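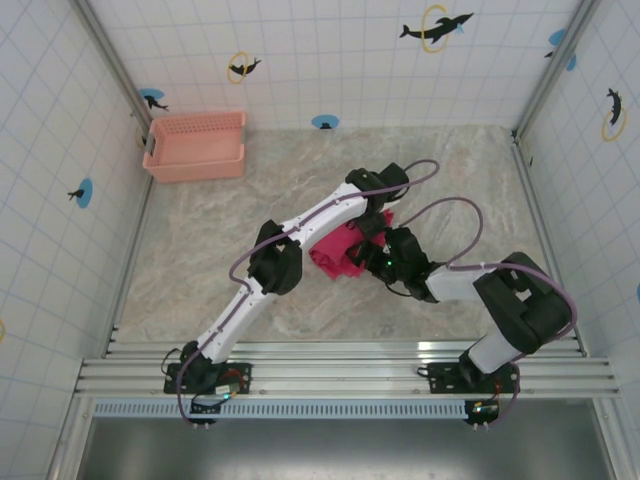
イルカなんて一頭も来ない、とエルジュビェタは言った。ダローの湾で二十年以上暮らして、見たのは流木と、一度だけ、太ったアザラシだという。

「でも切符には保証つきと書いてある」とヴォイチェフは言い、財布から半券を出して食卓に置いた。「見られなければ、もう一度ただで乗せる」

「見られなければ、ね。誰がそれを決めるの」

ヴォイチェフは答えなかった。彼も本気で信じているわけではなかった。船会社マリノフスキの窓口で25ズウォティを払ったとき、売り子の娘は彼の顔を見ずに釣り銭を寄こした。保証という言葉を口にするときも、娘は顔を上げなかった。ああいう調子で言われる保証を、彼は前の職場でさんざん聞いた。年金は保証されている。雇用は保証されている。そのあとで工場は閉まった。

それでも翌朝、彼は桟橋に立っていた。孫に、写真を一枚持って帰ると約束してしまったからだ。

船は思っていたより小さく、ペンキの下から別の船名が透けていた。バークビー、と読めた。前はよその港で働いていたのだろう。乗客は七人。船長は帽子をかぶった痩せた女で、ダヌタ・ルトコフスカと名乗り、救命胴衣の着け方をひどく早口で説明した。最後の紐をどこに通すのか、ヴォイチェフには分からなかった。隣の外国人の女も分からなかったらしく、二人とも紐を垂らしたままにした。

「リスボンから来たんです」と女は言った。名前はナタリアといった。「イルカなら向こうの河口にもいるんですけどね」

「じゃあ、なぜここへ」

「ここのは特別だと聞いて」

「誰に」

女は少し考え、上着から折りたたんだちらしを出した。船会社のちらしだった。

沖へ出ると風が強くなった。船長は180度、と無線に向かって言い、船首を南に向けた。誰が返事をしているのか、雑音ばかりで聞き取れない。相手などいないのではないか、とヴォイチェフは思った。客に聞かせるための無線というものが、あってもおかしくない。

四十分ほど走ったところで、船長がエンジンを落とした。

「左手、いま、背びれ」

皆が左へ寄り、船が傾いた。ヴォイチェフは手すりをつかんで目を凝らした。灰色の波があり、その向こうにも灰色の波があった。

「いた!」と若い男が叫んだ。「見た、いまの見た?」

「見ました」とナタリアが言った。

「どこに」

「あそこに。もう潜りましたけど」

彼女の指の先を、彼は長いこと見ていた。黒いものが一度、持ち上がったような気もした。波の陰も黒い。海藻も黒い。若い男は連れの肩を叩いて喜び、連れのほうも、見た見た、と言いはじめた。初めに叫んだときより、背びれは大きくなっていた。やがて二頭だったということになり、うち一頭は子どもだったということになった。

「全員、ご覧になりましたね」と船長が言った。

それで保証の件は片づいたらしい。ヴォイチェフは手を挙げかけたが、六つの顔が一斉にこちらを向いたので、襟を直すふりをした。寒かったし、もう一度ただで乗せてもらいたいとも思わなかった。

帰りの船で、ナタリアが携帯電話の画面を見せてくれた。水平線が斜めに写っていて、真ん中に点があった。

「ほら」

「鳥かもしれない」

「鳥だったら、羽があるでしょう」

「点に羽があるかどうか、どうして分かるんです」

ナタリアは怒らなかった。画面を指で広げ、点がぼやけて四角い染みになるまで広げて、また元に戻した。

「本当は、見ていないんです」と彼女は小さな声で言った。「でも、あの人があんまり嬉しそうだったから」

「じゃあ、あの男だけですか、見たのは」

「さあ。あの人にも訊いてみないと」

若い男は船尾で、ザテルの缶ビールを開けているところだった。訊きに行こうと思えば五歩で行けた。ヴォイチェフは救命胴衣の紐をいじりながら、しばらくその背中を眺めていた。

家に着くと、エルジュビェタは鍋をかき混ぜながら、振り向きもせずに言った。

「で、いたの」

「いた、と皆は言ってる」

「あなたは」

「左側が混んでいて」

彼女は鼻で笑い、皿を二枚出した。ヴォイチェフは孫に送る写真を選ぼうと電話を開いた。撮ったのは五枚で、三枚は海、一枚は自分の親指、残る一枚は船長の後ろ姿だった。海の一枚目を拡大すると、右の隅に何かがあった。彼は眼鏡を外して拭き、かけ直した。

「ちょっと見てくれ」

「いやよ、手が濡れてる」とエルジュビェタは言ったが、火を弱めて、こちらへ来た。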